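1/ Rosbridge council has put its home care subsidy rules out for comment until the end of May. I read the draft schedule so you can skip to the parts that change what people pay.

2/ The subsidy is means-tested in two stages. Income first, then assets. Failing the income stage currently ends the application. Under the draft, both stages are run and the lower contribution applies.

3/ The asset threshold stays at $2,872 for a single applicant. It was not indexed last year and the draft has no indexation clause — the figure can only move by a council vote.

4/ 476 households in Rosbridge and Wokdale receive the subsidy now. The staff report does not say how many would qualify under the new test. Councillor Babar Arain asked for that number at the May meeting and it was taken on notice.

5/ Reassessment moves from yearly to every 3 years, unless income changes. "Income changes" is not defined. Piroska Szekeres at the Wokdale advice centre has asked for a dollar floor in her submission. I agree with her.

6/ Section 16 covers backdating. A late form is backdated to the date of first contact, including a phone call, provided the call was logged. Ask for the log number.

7/ Home equipment is assessed separately from care hours. Furniture does not count as equipment unless an occupational therapist has prescribed it. 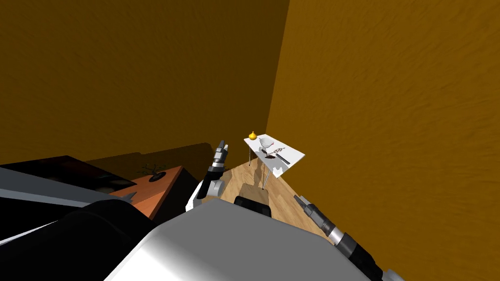
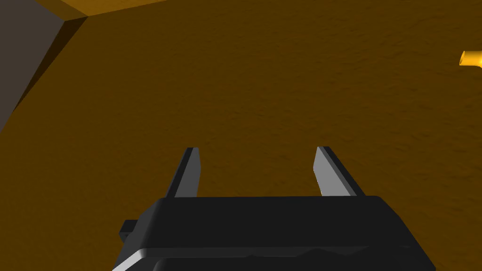

8/ Submissions go to the clerk in writing, by email or over the counter before 4 pm. Quote the section number. Comments without one are summarized in the report but not answered individually.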